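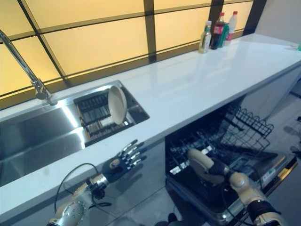 厨房的黄墙,水槽这一头。

十二月

昨天晚上到的,现在早上六点多,天还黑得像锅底,我已经醒了,干脆把灯开着写几行。腿倒还好,肩膀酸,都怪那个背包。出门前我明明发过誓,今年绝不多带一件衣服,结果收拾到最后一刻还是塞进去一件厚毛衣(就是起球起得不成样子的那件,舍不得扔),外加两本书。两本!我到底以为自己来干什么的,度假吗?

反正人到了。住的地方叫Avia,名字听着像航空公司,问房东是什么意思,她也说不上来,讲是上一任主人起的,招牌都刻好了,换一块还得花钱。房东叫Birgit Stöcker,嗓门很大,楼梯上说话楼下院子都听得见。她一边把钥匙塞给我一边讲暖气怎么开,讲得飞快,我的德语只跟得上一半,剩下一半靠点头。后来暖气果然没弄明白,半夜冻醒一次,爬起来把那件起球的厚毛衣穿上了。所以说嘛,带了还是有用的!

从火车站到Gakau要换333路公交。冬天班次少得可怜,我在站台上跺了好久的脚,旁边有个老太太抱着一盆用报纸裹着的花,裹得严严实实,像抱孩子。她问我去哪儿,我说去走Brallberg,她把我从头看到脚,尤其看了看我的鞋,然后说了一个词,我没听懂。查了一路的手机词典也没查到,可能是方言。希望是夸我。

为什么大冬天来爬山

这件事我跟妈妈解释过,跟同事解释过,跟理发师也解释过,没有一次解释清楚。妈妈的意见是:夏天不去,偏偏挑下雪的时候去,脑子是不是有问题。

可是我喜欢冬天走路。夏天的山太热闹了,满山的登山杖叮叮当当,谁的背包上都挂个小音箱,走到山顶要排队拍照。冬天呢,路上半天碰不到一个人,碰到了就会认认真真打个招呼,问你从哪儿来,前面的路好不好走。还有声音,雪把声音都吸掉了,只剩自己脚底下咯吱咯吱的,走久了脑子里那些乱七八糟的事情就慢慢往下沉。上个月加班加得我连做梦都在改表格,我那时候就想,十二月一定要出来,哪怕只走三天。

而且冬天饿得快,吃什么都香。这个理由我没敢跟妈妈讲。

Brallberg其实不高,从村口到山顶的落差是600米,夏天当地人吃完早饭上去,回来还赶得上午饭。冬天就慢多了,背阴那一面积雪深,还有一段林子里的路,白天化一点夜里又冻上,滑得要命。我去年走过另一侧,走到一半起雾,老老实实退了回来,心里一直惦记着。当时退得其实挺对的,可回家的火车上还是一路生闷气,把一整包饼干都吃完了。

今天的计划:先不上顶,沿着山腰那条旧马车道走到小礼拜堂,看看雪况,再原路回来。明天要是天好,就正经上去。

中午,回来了

写得乱,手还没暖过来。

早上七点半出的门,天刚有一点灰蓝。先去Hellwig买面包,这家面包店在村子拐角上,门上的铃铛响得惊天动地,一推门里面的人全都回头看我。我买了两个黑麦小面包和一个夹罂粟籽的卷,卷还没走出村就吃掉了,罂粟籽粘了一牙。后来在路上跟人打招呼我都抿着嘴笑,人家一定觉得这个外国人很矜持。

马车道比我想的好走。头一段被人踩过,雪压得平平的,右手边是一溜木栅栏,上面积着雪,像一排戴白帽子的人。走到林子边上就没什么脚印了,只有一串很小的,三个点三个点的,应该是兔子,绕着一棵树兜了个圈又折回去。我站在那儿研究了半天它到底在想什么。兔子大概也没想什么。

冻过的那一段比去年记得的要长。我先是逞强,没穿冰爪,想着慢慢走总行吧,结果第三步就坐地上了。坐得很结实,尾巴骨现在还疼。四周一个人也没有,可我还是很快地爬起来,拍拍裤子,装作是自己想坐的。然后乖乖坐到路边石头上套冰爪,手套摘了又戴,戴了又摘,那个橡胶圈冷了以后硬得像轮胎,怎么拽都拽不过鞋头。下次要在屋里先套好一次,把它撑松一点。写下来,免得明年又忘。

过了林子一下子就亮了。太阳还没翻过山,但对面的坡已经照到了,一大片粉色,慢慢变成黄色。我把保温瓶拿出来喝茶,茶是早上随便泡的,苦得要死,可站在那个地方喝,怎么说呢,就觉得值了。风不大。远处有人在锯木头,锯一阵停一阵。

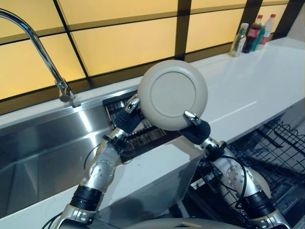

冬天走马车道要不要带冰爪?
带上吧,出了村子前半段用不着,进了林子那一段冻得很硬,没有冰爪我是一步都不敢走。

上面这句是替表妹写的,她一早就发消息来问,我先在本子上打个草稿,晚上一起回她。她打算二月来,还问我要不要买新的登山杖,我觉得先借我的用就行,杖尖那个小圆盘换成大的就好了,雪地里不会一戳到底。

在礼拜堂门口碰到一个人,英国老先生,叫Vernon Fraser,坐在背风的台阶上吃煮鸡蛋。他先跟我说德语,我跟他说德语,两个人都说得磕磕巴巴,说了好几个来回才发现对方英语都比德语好,一起笑得不行。他说他每年冬天都来,来了很多年了,起先是跟太太一起,现在是自己。他讲这个的时候口气很平常,一边讲一边剥第二个蛋,还把蛋壳一片一片捡进一个旧糖果铁盒里。我不知道说什么好,就问他山顶最近有没有人上去过。

他说前天他上去了,顶上有一截风把雪吹得起了棱,看着像路,踩上去是空的,要贴着右边的石头走。他拿登山杖在雪地上给我画了个图,画得很仔细,连岔口那块倒掉的牌子都画了。我想拍下来,手机冻得关机了,只好蹲着使劲记。右边石头,右边石头,右边石头。回来第一件事就是把它写在这里:右边石头!

他还教了我一个办法,手机不要放外面口袋,塞进贴身那层,跟暖贴隔着一件衣服。这个我以前也知道,就是从来不照做。分手的时候他给了我一个煮鸡蛋,还是温的,他揣在怀里揣着上来的。我把剩下的那个黑麦面包给了他。公平交易。

礼拜堂的门锁着,从窗户往里看,黑乎乎的,只看得见几排长椅的椅背和一小束干花。墙边的木箱里放着一本登记簿,用塑料袋套了两层,每个路过的人都可以写一句。我翻了翻,有人写天气,有人写“膝盖疼”,有个小孩用红色蜡笔画了一只牛,牛有五条腿,也可能其中一条是尾巴。我想了半天写什么,最后写了“雪很好,摔了一跤”。中文写的,底下补了一行德语,语法大概全错。

往回走就快了。下坡的时候膝盖有点抗议,我放小步子,脚后跟先着地,像鸭子那样一摇一摆的,丑是丑,稳。林子里那一段我几乎是扶着树过来的,每扶一棵,头顶就掉一捧雪下来,正好掉进领子里。不是一次,是每一次!我后来干脆把帽兜戴上,热得一脑门汗也不摘。

下午,什么也没干

洗了澡,睡了一觉,睡得口水都流出来了,醒来的时候天又在变暗。冬天的下午短得不讲道理。

把湿东西全都摊开晾:袜子、手套、帽子、护腿。鞋里塞了报纸,报纸是从Birgit那里要来的。她抱了一大摞给我,我说只要几张,她说都拿去,反正都是旧的,她攒着也不知道攒来干嘛。我塞鞋之前忍不住先看,看到一篇讲邻村冬季集市的,有个人做的奶酪得了奖,照片上他捧着奶酪,表情严肃得像捧着奖杯。哦,本来就是奖杯,只是同时也捧着奶酪。这一页我没舍得塞,留下了。

鞋里塞报纸有讲究。先塞得满满的,过一个钟头换一次,再过一个钟头换第二次,最后那次可以松一点,放着过夜。千万别放到暖气片上烤,我第一双登山鞋就是这么毁的,鞋底在半山腰上整片掉下来,像张开嘴的鳄鱼。我当时用鞋带把它捆住,一瘸一拐走下山,路上遇到的每一个人都要发表一下意见。那双鞋我还挺想念的。

脚上起了2个水泡,都在左脚。奇怪,每次都是左脚,我怀疑我左脚比右脚大一点点。贴了水泡贴,明天换那双薄一点的内袜试试。尾巴骨那里青了一块,自己看不见,照镜子扭了半天脖子才看到边上一点点,颜色还挺丰富。

然后坐着看地图。纸的那张,手机上的也有,可我还是喜欢纸的,摊开来一大片,折痕那里都磨白了。明天的路我用铅笔描了一遍:村口出发,走锯木厂后面那条小路,到马车道左拐,过林子,到礼拜堂歇一下,然后上山脊。山脊那一段在地图上看只有一根手指那么长,可等高线挤在一起,挤得像我奶奶额头上的皱纹。关门时间——不对,山没有关门时间,我是说折返时间,定在下午一点。不管走到哪里,一点钟就往回走。去年那次就是没提前定好,在雾里站着跟自己讨价还价,再走十分钟,再走十分钟,现在想想挺吓人的。

工具间的密码是3738,Birgit说要是缺什么可以自己去拿,雪铲啊、备用杖啊都在里面。我去看了看,借了一个坐垫,就是那种可以折起来的泡沫小垫子。今天在石头上坐得屁股冰凉,这个太需要了。出来的时候忘了有没有锁好,又跑回去看了一趟,锁好了的。我这个人啊。 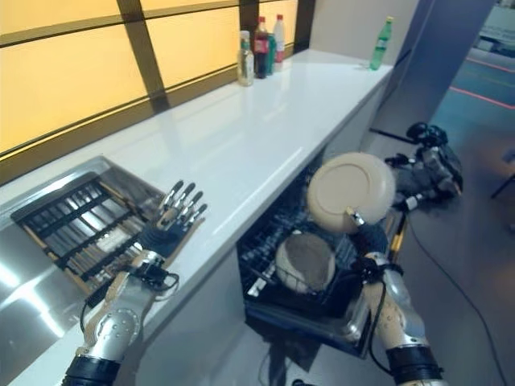
晚上

饿得受不了,去Hellwig隔壁那家小馆子吃的。其实也姓Hellwig,一家人,哥哥烤面包,妹妹开馆子,中间就隔一道墙。墙那边烤面包的味道会飘过来,我坐下还没看菜单就已经口水直流。

点了扁豆汤,配一根香肠,上来的时候我吓一跳,那个碗简直可以洗脸。汤很稠,放了醋,酸酸的,第一口有点怪,第三口就停不下来了。想起小时候冬天妈妈煮的黄豆炖猪蹄,也是这么稠,勺子插进去能站住。回去试着做一次扁豆的,妈妈肯定会说不如猪蹄,可她会吃两碗。

隔壁桌有一家人在打牌,规矩我看了很久也没看懂,只看懂输的人要去给大家添水。那个爸爸连着输,站起来坐下、站起来坐下,到后来干脆端着水壶打牌。小女儿笑得从椅子上滑下去。

我问老板娘明天的天气,她走到窗边看了看外面,又看了看墙上一个木头小房子样子的东西,里面有两个小人,一个撑伞,一个戴草帽。戴草帽的在外面。她说,好天。我又查了手机,手机也说好天,风从西边来,下午会有点云。我还是比较信那个戴草帽的。

吃完慢慢走回来,路上冷得鼻毛都硬了,可是星星多得不像话。我平时住的地方一年也看不到几颗,仰着头走,差点走进人家的花坛里去。猎户座那三颗连成一线的我认得,别的就不认得了。奶奶以前会指给我看,她有她自己的叫法,什么扁担星、灯草星,我那时候急着回屋看电视,没好好听。现在想问也问不到了。

回来给表妹回了消息,顺便把冰爪的事情又强调一遍,让她别学我逞强。她回我一个笑哭的表情,问我摔得疼不疼,有没有人看见。我说没有人,只有兔子。

明天要带的东西,写下来省得早上慌:
冰爪(今晚先套一次!)
保温瓶,茶少放一点叶子
小垫子
薄内袜
头灯,换好电池
给Vernon带一个罂粟籽卷,万一又碰到呢
手机放贴身

刚才真的把冰爪拿出来套了一遍,在地板上走了两步,咔咔咔,楼下立刻传来Birgit的声音,问我是不是要把房子拆了。我赶紧脱掉,隔着楼梯喊对不起。她喊没关系,又喊早餐七点,又喊明天记得贴着右边的石头走。

看来全村都知道右边的石头。

闹钟定了六点。鞋里的报纸还要换最后一次,换完就睡。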